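Keeping the Hand Grippers Honest: A Conversation at the Prallo Bench

Prallo keeps five hand-held gripper units in service at its Grustska workshop. Each has a wide-angle camera on the tool body, a wrist strap, and printed markers that let the tracking software recover its position. The technician responsible for them agreed to go through the maintenance routine on the condition that the article stick to the hardware.

The day starts with the strap. "If the strap creeps, the camera creeps," the technician said. "You get a recording that looks fine and a pose track that wanders." Straps are tightened to a mark, worn for a few minutes, then tightened again. Markers are wiped with a dry cloth and replaced when a corner lifts.
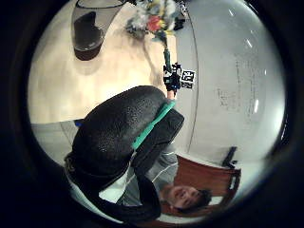

How often is the camera recalibrated?

Every 20 hours of logged use, and after any drop. The procedure takes 71 board views, and a unit that fails twice goes back to the shelf for a new lens mount.

The lens mount is the part that gives the most trouble. Kurian, which machines it, changed the thread in March, and old and new rings will start on each other before they bind. "You feel it at half a turn. Stop there," the technician said. Old rings now get a stripe of paint.

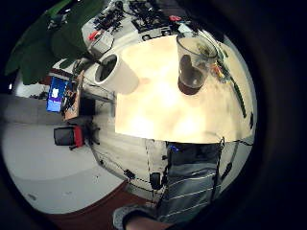
Exposure is locked by hand at the start of a session. Automatic exposure was tried and dropped, as the gain shifted whenever the tool turned toward a light. A pale tabletop is the usual test: with glare spots on the wood like these, and a clear glass standing on it, the technician brings the shutter down until the grain begins to return, then checks that dark leaves at the side of the view still separate from one another. "You won't save all of the highlight. You pick which end you lose."

Cables come next. Unit 5 had an intermittent fault for most of a week, with the stream dropping when the wrist rolled outward. The connector tested good, and so did the board. The break was inside the jacket, a short distance behind the strain relief, and showed up only when the cable was flexed under load. All units now carry a softer lead from Orkberg with a longer boot.
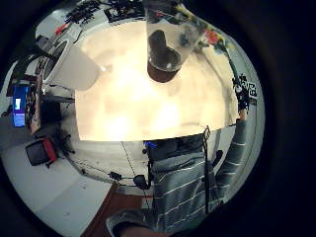 The replacement leads are logged by installation date and swapped at 922 hours, whatever their condition. That figure came from the earliest failure in the first batch, less a margin. The technician would prefer a flex counter – the hours say little about how hard a lead was bent – but none of the ones tried would fit under the strap.

Jaw pads are checked last. They are cleaned with alcohol, left to dry, and closed on a strip of paper. If the paper slides out at either side, the jaw is shimmed and the test repeated. Worn pads are changed in pairs.

The next job on the list is the charging rack, where two of the bays read low. "Probably the contacts," the technician said. "I'll pull the back panel before I order anything."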